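작은방 벽 올리브색으로 칠해 보신 분 계신가요?

민트말고쑥
11월 27일

안녕하세요, 눈팅만 하다가 처음 글 써요. 작은방 벽지가 누렇게 떠서 이번에 페인트로 갈아엎으려고요. 남편은 무조건 흰색, 저는 죽어도 초록! 이걸로 벌써 며칠째 실랑이 중입니다 ㅋㅋ

후보는 Zudura 올리브(제일 어두운 톤)랑 Medel에서 나온 좀 밝은 초록이에요. 바닥은 연한 회색 장판이고 바꿀 생각 없어요. 방은 북향이고 창문도 작은 편이라 낮에도 불을 켜고 지내요. 책상 하나, 책장 하나 들어갑니다.

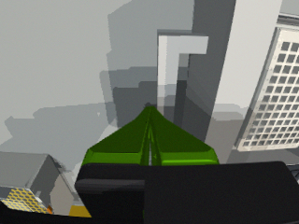

연회색 바탕 위의 짙은 올리브색과 밝은 초록 (렌더)

제 마음은 어두운 쪽으로 80프로쯤 기울었는데 막상 칠하면 동굴 될까 봐 겁나요. 한쪽 벽만 칠할지 네 면 다 칠할지도 못 정했고요. 경험담 아무거나 부탁드려요.

롤러부자
북향에 어두운 올리브요? 저는 말리고 싶습니다. 저희 집 현관 옆방을 비슷한 색으로 칠했는데 저녁에 불 켜면 초록이 아니라 그냥 흙색이에요. 낮에도 칙칙하고요. 결국 두 해 버티다가 젯소부터 다시 깔았어요. 진한 색 덮는 거 진짜 고생합니다.

느린오후
윗분 혹시 전구 몇 켈빈 쓰셨어요? 노란 전구 밑에서는 올리브가 갈색으로 죽어요. 저는 4000K로 바꾸고 나서 같은 벽이 확 살아났거든요. 색 탓하기 전에 조명부터 보셔야 해요.

롤러부자
3000K였어요. 근데 쉬는 방에 4000K 켜고 있으면 사무실 같지 않나요? 저는 그게 더 싫던데요.

느린오후
그건 취향이고요 ㅎㅎ 원글님은 책상 놓으신다니까 좀 하얘도 괜찮을 것 같아서요.

딸기잼도둑
저는 어두운 올리브 찬성이요! 작은방일수록 아예 진하게 가는 게 훨씬 아늑해요. MacRitchie라고 저희 동네 카페가 있는데 창도 없는 안쪽 자리를 천장까지 몽땅 진초록으로 칠해 놨거든요. 거기 앉으면 나오기가 싫어요. 어중간하게 한 면만 칠하는 게 제일 아쉬워요, 진짜로. 칠하다 만 집 같고...

벽지파
한 면만 칠해도 멀쩡합니다. 저희가 그렇게 살아요. 창문 맞은편 벽 하나만 올리브, 나머지는 따뜻한 흰색. 남편분도 그 정도면 덜 반대하실 듯.

딸기잼도둑
앗 벽지파님 댁을 욕한 건 아니에요ㅠㅠ 제 눈에 그렇다는 얘기!

민트말고쑥
우와 답글 감사해요. 전구는 생각도 못 했네요. 지금 달린 거 확인해 보니 저도 3000K예요. 혹시 샘플은 어디서 사세요? 작은 통 하나 사서 발라 보고 싶은데 동네 매장엔 큰 통밖에 없어요.

느린오후
Darden 온라인몰에 샘플팩 있어요. 작은 거 한 팩에 2000원, 배송비는 따로 붙어요. 벽에 바로 바르지 마시고 A3 종이에 두 번 칠해서 이 벽 저 벽 옮겨 붙여 보세요. 바닥이 연회색이면 바닥 가까이에도 한 장 세워 보시고요. 저는 거기서 마음이 바뀌었어요.

롤러부자
그 샘플은 무광만 와요. 본품을 반광으로 사면 느낌이 꽤 다르니까 주의하세요. 빛 받는 데만 번들번들 떠 보여서 저는 그것도 별로였습니다. 그리고 벽지 위에 바로 칠하실 거면 들뜬 데부터 뜯으세요. 누렇게 떴다는 말씀이 좀 걸리네요. 혹시 곰팡이는 아니죠?

민트말고쑥
곰팡이는 아닌 것 같은데 책장 뒤는 아직 안 봤어요... 무서워서요. 내일 빼 볼게요. 일단 샘플은 두 색 다 주문했고, 남편이 흰색도 하나 넣으래서 그것까지 장바구니에 담았습니다 ㅋㅋ

벽지파
책장 뒤 꼭 보세요. 곰팡이면 색 고르는 건 나중 일이에요. 칠하시면 사진도 올려 주시고요!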